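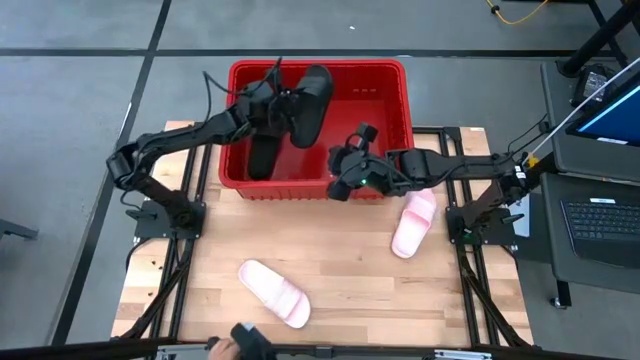

Otum review: trimming the dithering out of robot demos

Posted by Hadi Najjar in Reviews. Reading time: 10 minutes

Quick one, between deadlines. People keep asking if Otum is worth the bother for two-arm work, and I've had it running long enough to have opinions. Short answer, yes, with a fair few moans. Long answer follows. Excuse the notes style.

What it is

Otum is a method plus a smallish bit of software from Brirosik. You feed it your teleoperated demonstrations. It goes through every recording looking for the bits where the operator dithers: gripper hanging in the air, little back and forth nudges, an open-close-open that gets nowhere. It tags those, then lets you decide what happens in training. Throw them out, count them less, or keep them and mark them as recovery. Then you train whatever you were going to train anyway. That's all it does. It has no policy of its own and doesn't want one.

The claim in the write-up is that hesitation is what poisons small datasets. The policy learns to hover. Anyone who has watched a freshly trained arm stop dead over an object and tremble will know what they're on about. I was half sold before I installed it, so bear that in mind.

What we ran it on

Slippers. Two pairs of slides, one black, one pale pink, start on a wooden tabletop and have to end up in a big red bin at the far edge. Two arms, one each side. Whichever arm is nearer takes the slipper, lifts it, carries it over the rim, lets go. Sounds like nothing. It is a nasty little task.

Slippers are awkward. There's a thick strap, a flat sole, and a hollow between the two where a finger can slide in. Grab by the strap and the sole swings. Grab by the sole edge and it's solid, but you need the angle right first time. Flip one over so it sits on its strap and the whole shape changes as far as the policy is concerned. Black ones worse than pink for us, I put that down to black grippers over black soles in the wrist view but haven't tested it properly so don't quote me.

Then the rim. It's rounded and it's high enough that a long sole held low will catch on it. Operators learn to tilt the thing upright on the way over. Policies learn it too if the demos are clean.

Demos: 306 of them, recorded by me, Mervin Lapointe and Sheldon Carrier. Mervin is smooth. Sheldon is quick and messy. I'm slow. Good mix for testing something that claims to clean up after humans, and you can tell which of us is driving from the tags alone, more on that below.

Test set: 12 starting layouts, 10 runs on each, same layouts for both methods. Compared against Tostton, which is what we'd been using before and which samples everything evenly. Same network, same training budget, same arms. Fixed camera over the table plus the one on each wrist. Nothing clever.

Setting it up

Fine. Not great. An afternoon, most of it spent on the file format. Otum wants gripper width logged as its own stream and ours was packed in with the joint positions, so I had to write a converter. The error you get if you don't is a blank plot and no message. Brirosik, please. A line of text would do.

Docs are short and mostly right. The page on two-arm setups is wrong about arm order, it says left then right and the code reads them in the order they appear in your config. We trained one whole model with the tags swapped over. It was bad, and it took Apolinar Cisneros looking over my shoulder to spot that the left arm's pauses were being pinned on the right. Lost a night on that.

Once it's going it's quick. Tagging the full set takes less time than making tea and drinking it. 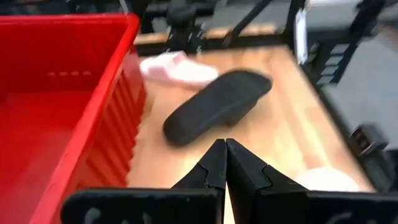

The tags themselves

Best part of the whole thing, and I'd nearly pay for this alone. It found 323 hesitations over the set. You get a strip along the bottom of each recording with the flagged bits shaded, and you can scrub to them and see all the camera views together.

I went through the lot. Took ages. Most were fair. The common ones:

- Hovering above a slipper deciding between strap and sole. Me, nearly every time.
- First pinch misses, fingers close on nothing, open again, go again. Sheldon.
- A stop just short of the rim to fix the tilt. All of us.
- One arm parked, waiting for the other to clear the bin.

That last one is where I fall out with it. With two arms, waiting is part of the job! If the left one has a slipper over the bin then the right one should hold off. Otum sees a still arm with an open gripper and calls it dithering. On the default settings it counts those stretches down along with the rest, and the first policy we trained was noticeably pushier for it. Arms drifting into each other's space over the bin. No crash but I had my hand on the stop for most of it.

Fix is a setting called partner hold. Off by default, no idea why. Turn it on and a still arm is left alone whenever the other one is moving with something in its grip. Should be the first thing on the two-arm page and it's in a footnote.

Results

With partner hold on, and missed pinches marked as recovery and kept in:

All four slippers in the bin: Otum three quarters of runs, Tostton a shade over half. That's a proper gap and it held on most layouts, it isn't one lucky arrangement dragging the rest up.

Best layout, all four flat and well spread: 10 out of 10 for Otum. Tostton dropped a couple there, both on the rim.

Worst layout, one slipper tipped on its strap right up against another: both poor. Otum a bit less poor. Whatever is wrong there is more about us not having enough demos of it than about pauses, and no amount of reweighting will give you data you never collected.

Time per slipper came down as well. Visibly less hanging about. The tremble over the sole is mostly gone, and the carry over the rim is one movement now where it used to be two.

What happens if you throw the flagged bits away completely? We tried that, since the write-up says it's the simplest option. Don't. The policy is brisk and confident until it misses, and then it has no clue. Carries an empty gripper over to the bin and opens it with great ceremony. Keeping the missed pinches in as recovery sorted that nearly overnight. It's the most useful finding in here I think and the write-up gives it two sentences.

Counting them less without the recovery mark landed in the middle. Usable. If you can't be bothered going through tags by hand, do that.

Would it have been cheaper to record better demos?

Gaétan Simard asked me this when I showed him the plots and it's a fair dig. We did train one on Mervin's recordings only. Smaller set, very clean. It was lovely on easy layouts and fell over on the odd ones, as he rarely misses and so there's next to nothing in there on getting out of trouble. So I'd say no, messy operators are worth having, as long as somthing tells the training which mess is useful.

It did change how I drive though. Having seen my own hovering shaded in orange over and over, I now pick my grip before I bring the arm down. Sheldon says it's made no difference to him and the tags back him up.

Moans, in no order

The threshold for what counts as a pause is one number for the whole dataset. Slow operators get flagged far more than quick ones. Per-operator would be better, and you can fake it by splitting the data in folders and running it separately, which is what I did in the end.

No undo in the tag editor. None. I wiped a batch in February and had to redo it.

It ignores the pictures altogether and goes by motion only. So it can't tell a stop with a slipper well gripped from a stop with a slipper sliding out. For rigid blocks you'd never care. For floppy or swingy stuff you will.

The exported report uses red for one arm and a slightly different red for the other.

Who should get it

If you've got a few hundred demos from more than one person and your arm hovers, yes, try it this week. If you've got one very good operator, you'll gain little. If you're on a single arm it's even simpler than what I've described and half my complaints vanish. If your data is thousands of hours, I can't tell you, the people at Wong are trying it at that sort of size and I've not seen numbers from them yet.

And if your task has waiting in it, any waiting, do partner hold first and check the shaded strips by eye before you train. Watch the stretches where one arm is over the container. That's where it'll get you.

Keeping it installed. Tostton is still on the machine for comparisons, but new runs go through Otum. Next is the same job with the layouts we did worst on, more demos of tipped slippers, and if that shifts the bad one I'll add a note at the bottom of this post. Config and converter go to anyone who asks, the converter is ugly but it works and the arm order is the right way round in it.

Contact | Copyright Hadi Najjar, all rights reserved | Back to top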